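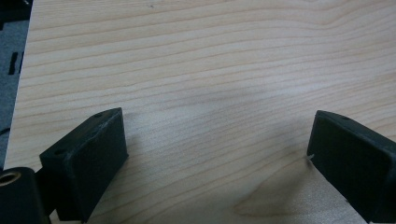
4. Setting the fingers over the work board

Do this after the finger mounts are tight and before the first pick. The steps are the same for the Skarkton build and the older Tovevari one.

4.1 Lay the board flat on the bench and clamp it at the back corners. Keep the clamps out of the travel path.

4.2 Switch on the supply and wait for the controller light to stop blinking.

4.3 Open the fingers all the way with the jog command. The count should stop at 1000. If it stops short, go back to section 3 and reset the zero.

4.4 Lower the tool by hand until the tips are just clear of the wood. Slide a sheet of paper under each tip - it should pass with a light drag on both sides.

4.5 Close to 406 and check the paper again. Repeat at 700 on the way back out.

4.6 Save the height in slot 7.

Note: Wipe the tips with a dry cloth before step 4.4. Fibers and print strings will throw off the paper check.

Caution: Keep your hands out of the gap while the supply is on. The fingers close without warning if the controller restarts.

If one side drags and the other doesn't, loosen the mount screws half a turn and repeat from 4.4.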